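# Rim slip

**Rim slip** is a grasping fault in two-finger grippers, in which a plate or other thin-edged dish turns or slides between the finger pads after the grip has closed. It is a common cause of breakage in kitchen and dishwashing automation, and it also affects the hand-held grippers used to record handling tasks for later use on robot arms.
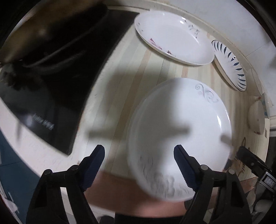 The fault begins at the contact between pad and dish. A dinner plate is held at one point on its edge while most of its weight lies well away from that point, so any movement of the wrist tends to swing it. Glazed ceramic makes this worse, as the coating gives the pads little to hold. Ribbed pads, such as the navy blue ones on this black hand-held gripper, are a usual fitting for dish work. A round plate with a glossy rim, tilted forward over a countertop with other dishes on it, is a typical case in which the fault has to be watched for: a plate that turns there can strike whatever is next to it.

## Causes

Most reported cases fall under one of the following:

- **Worn ribs.** The pads lose their edges with use and begin to act like flat rubber.
- **Film on the pad.** Grease or rinse aid builds up between the ribs, where wiping does not reach.
- **Loose pivots.** Play in the finger joints lets the two pads meet at slightly different heights.
- **Short grip.** The fingers close on the outer edge only, short of the point where the rim meets the well of the plate.

Loose pivots are the hardest to find. The gripper closes normally when empty and passes a simple force check, and the play shows up only under a load that pulls to one side.

## The Brerkine trials

The fault was described in detail during trials at the Brerkine test kitchen, where a Stullel gripper was used to move plates from a counter to a rack. In a run of 400 transfers, 174 ended with the plate at a different angle from the one at which it had been picked up. Few of these plates fell. The problem had gone unrecorded in earlier runs, as the log marked a transfer as good whenever the plate reached the rack.

Hatem Zaki, who led the trials, changed the log so that the angle was noted at pickup and again at release. His report blamed pad film for most of the slips and loose pivots for the rest. A second review by Hatem Abdel Hamid agreed on the film but argued that short grip had been undercounted - the plates with wide rims had slipped less than the narrow ones, even with dirty pads.

## Safety

Breakage is the main hazard. Chips can lodge between the ribs and scratch or crack the next dish, so pads are inspected after any break before work goes on. With hand-held grippers the operator's other arm is often close to the dish, and cut-resistant sleeves are advised when chipped stock is being handled. Work near a cooktop adds the risk of a dish landing on the glass.

## Prevention

Pads are washed with plain detergent and a stiff brush, then dried. The Ustodmont maintenance schedule calls for this every 100 grips and for a pivot check in the same stop. The Alaoui pad, a later design, has deeper ribs with open ends that let water drain out. It wears faster than the older type and has to be replaced more often.

Raising the grip force is not recommended as a first step. It can hide a loose pivot for a time, and it increases the chance of chipping a thin rim.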